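How Does a Robot Know Which One Is the Kiwi?

Hi again! I'm Samah Tahiri, and I write software for a living, which mostly means I argue with computers until they do what I meant. Last time I told you about wheels. Today we're going inside the part you can't poke: the program that looks, decides and moves.

First comes looking. A camera doesn't see fruit. It sees a giant grid of tiny colored dots, and each dot is just a few numbers. My program has to find the dots that belong together and say "kiwi!" To learn that, it studies lots of pictures. My first try used 86 of them, and it called every round thing an orange (even my friend Wael's elbow). With 266 pictures it got much better!

Next comes planning. Say you want to pick up a grape. Your brain works out where your hand should go and how wide to open your fingers, and you don't even notice. A program has to work out every bit of that, and it also has to plan a path that doesn't bump into anything on the way.

Last comes control. That's the part that says "a little left, a little more, stop, now squeeze gently." It checks and fixes, checks and fixes, 100 times every second. Phew!
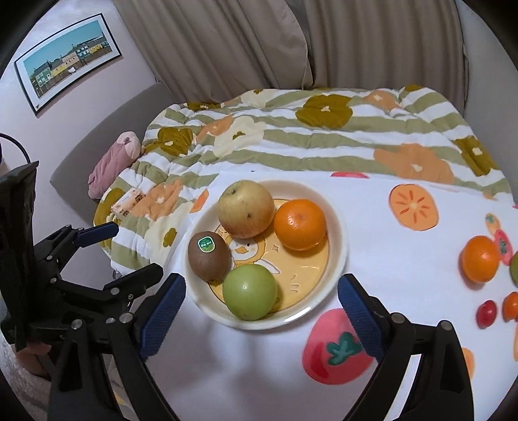
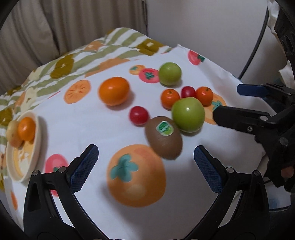 My favorite problem is telling real things from pictures of things. You know right away that you can't pick up a drawing of a strawberry, but a program only has its colored dots, remember? The tablecloth is covered in printed fruit, and real fruit is sitting right on top of it, so the program needs clues. One good clue is shadow, because a real orange makes one and a printed orange doesn't. Another is looking from two different spots. Try it yourself! Put an apple on a magazine, close one eye and move your head from side to side. The apple slides across the page behind it, but the printed pictures stay put on the paper. My program uses the same trick to guess how tall things are.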